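Reading an Ordinary Road
Handout for the third session, Teteden Evening School
Module 473: Streets, Lanes and Edges

Welcome back, everyone, and thank you for the lively discussion last time about front gardens (I had no idea hedges could cause such strong feelings). This week we move out of the garden and on to the road itself, and I should warn you that we shall be spending a good deal of time on the parts most of us walk past without a second look. Bring a pencil and something firm to lean on, as there will be some drawing.

Where we have got to

In the first two sessions we looked at the house and then at the plot it stands on. The road belongs to the same story. A lane on the outskirts of a small town will usually have grown up over many years, and you can often read those years in its edges if you are patient. The surface gets renewed and patched, but the verge and the boundary tend to hold on to older decisions – where a field once stopped, where someone wanted shade, where a neighbour wanted a bit of privacy.

Some words we shall be using

Carriageway: the part meant for vehicles, whatever it is made of.
Verge: the strip of ground between the carriageway and whatever comes next. It may be mown or left to itself.
Boundary: the wall, fence, bank or hedge that tells you where the road's land ends and somebody else's begins.
Frontage: the side of a building that faces the road.
Closing view: whatever your eye comes to rest on at the far end.

Please don't worry about learning these by heart. You will find that you pick them up as we go along, and I am quite happy with "the grassy bit" in the meantime.

The two sides of a road

It is tempting to draw a road as if its two sides were a matching pair, and in a planned terrace they very nearly are. Further out of town they seldom match at all. One side may be open and soft, with rough grass and a low house behind it, while the other is a single long, tall boundary running beside you all the way. Walk down the middle of such a lane (mind the traffic, please!) and you will feel yourself drifting towards the open side without having decided to.

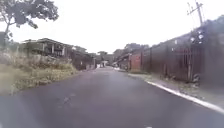 Why do some country roads have no painted lines?

They are often narrow and lightly used, and a centre line needs enough width for a proper lane on each side. Leaving it out can also encourage drivers to slow down and give way to one another.

We shall come back to road markings in session 7, when we compare the Belmonte estate with the older lanes at Brendell. For now I would like you to think mostly about width, and about how a verge changes your idea of it. A narrow road with a generous verge can feel quite roomy, and the same road between two walls can make you want to breathe in.

Exercise for the week

Choose a road you know well and stand at one end of it. Draw a single line for each edge, then add the verge, the boundaries and the closing view, in that order. Leave the houses until last, even if they are the part you like best. Write a few words beside each edge saying whether it feels open or closed to you.

Further reading

The Trosico map folder is on the reference shelf, under 3066. Sheet 3 is the one to ask for, and do please put it back flat, as the folds are getting rather tired.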